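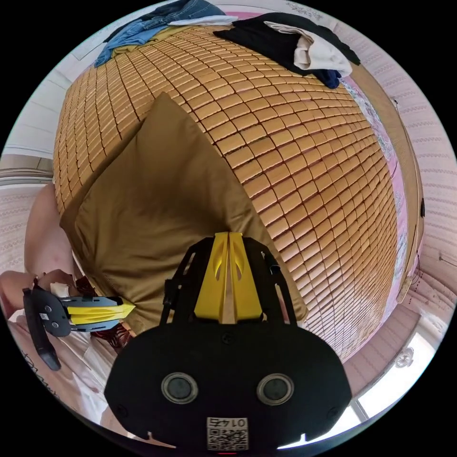 3.2 Folding surface and garment set

Household folding was studied on a bed, the surface most often named in the Wenura household survey (Ristić and Horier, 10/03/2024). The mattress carried a summer mat of small rectangular bamboo tiles. Such a mat is firmer than a sheet and offers little friction, so a garment can be drawn flat from two corners without dragging the bedding along. Mixed clothing - denim, knitwear, plain cotton - stayed on the bed during folding, as it would at home.

Flattening was treated as a separate phase. A T-shirt was held at the neckline and at one shoulder and pulled taut between the two points, with the hem free to hang over the side of the mattress. Tension was judged by eye. Sleeves were left as they fell until the body of the shirt was straight.
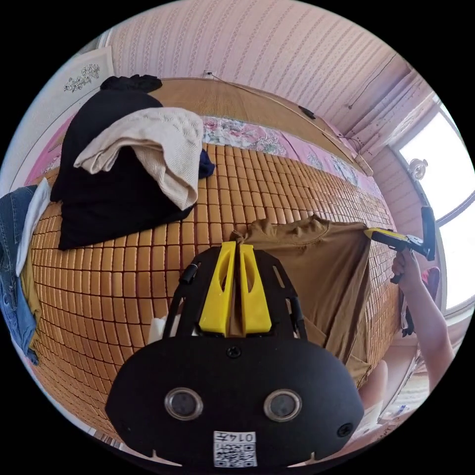
3.3 Stacking

Stack order was not prescribed. Garments of different weight and texture could share a pile, and edges were allowed to drape. A stack was scored on the Hekoseck scale from 0 to 100, with 50 as the threshold for acceptable neatness. Loose edges on the top item carried a penalty of 2 points; those lower down carried none.

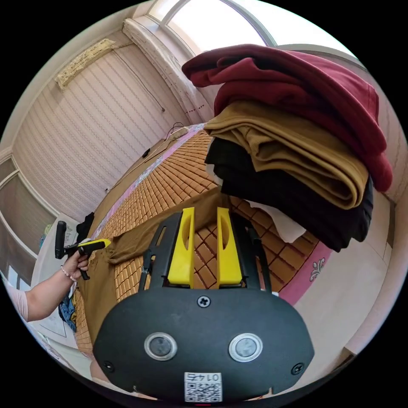 Figure 2. Brown garment lying partly folded on the bamboo mat, with a stack of clothes at right.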